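Green baskets on trial for fruit and veg bags at Bretis

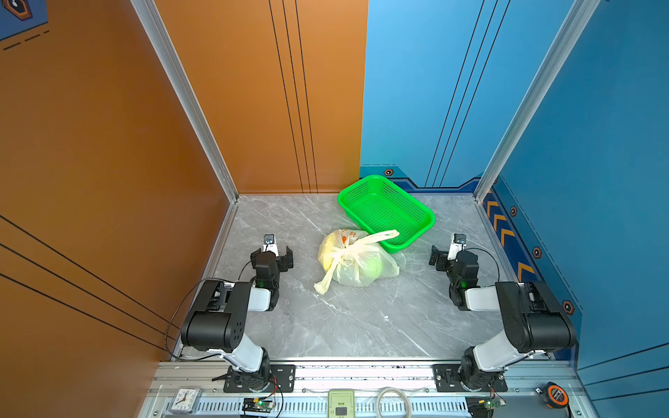 Mestulberg Food Share -- Packing and Collections Team

The packing team has started a trial of plastic baskets for the fruit and vegetable bags that go out from the Bretis site. The baskets are bright green, rectangular and have mesh sides, and each one is meant to take a single tied bag.

Until now the bags have gone straight on to the collection shelves. They are thin, see-through carrier bags, and once they are filled and tied at the top they tend to roll over or lean on the one next to them. Soft fruit at the bottom suffers most. Members who collect late in the day have told us more than once that their bag was squashed by the time they picked it up.

Macarena Lozano, who runs the packing rota, suggested the change after the summer break. "We tried cardboard boxes two years ago and they went soft as soon as anything damp was put in them," she said. "The baskets can be rinsed under the tap and stacked, and you can see into them from the side."

The trial covers the Bretis collection point only. A total of 143 households are signed up there, and all of them will get their yellow and green produce bag in a basket until the end of September. The Llorente and Sturnov collection points will carry on as they are for the time being.

Packers are asked to do the following during the trial:

Fill and tie the bag before it goes into the basket. Do not line the basket with an open bag and fill it there, as the handles get caught underneath.

Put the heavier items at the bottom of the bag and leave enough slack at the top for a proper knot.

Tuck both handles inside the rim. A handle left hanging over the side will catch when the baskets are stacked.

Stack no more than 3 baskets high on the shelves, and no more than 5 on the trolley.

Members should lift their bag out and leave the basket behind. There is a return pile to the left of the door. If you would like to bring your own bag or box and tip the produce into it, that is fine too -- please leave the empty carrier in the basket so that we can use it again if it is still sound.

Olga Montoya is keeping a note of how long packing takes with the baskets and without them. The first session ran over, mostly down to the handles, and the second was back to the usual time. She would also like to hear from anyone who finds the baskets awkward to reach into, particularly from the top shelf. A sheet for comments is pinned up next to the collection list, or you can speak to whoever is on the desk.

The baskets were bought second-hand from a greengrocer that was closing down, so there is a limited number of them. If you have taken one home by mistake, please bring it back at your next collection.

Collection hours at Bretis have not changed. The door opens at 3 pm and the shelves are cleared at 7 pm.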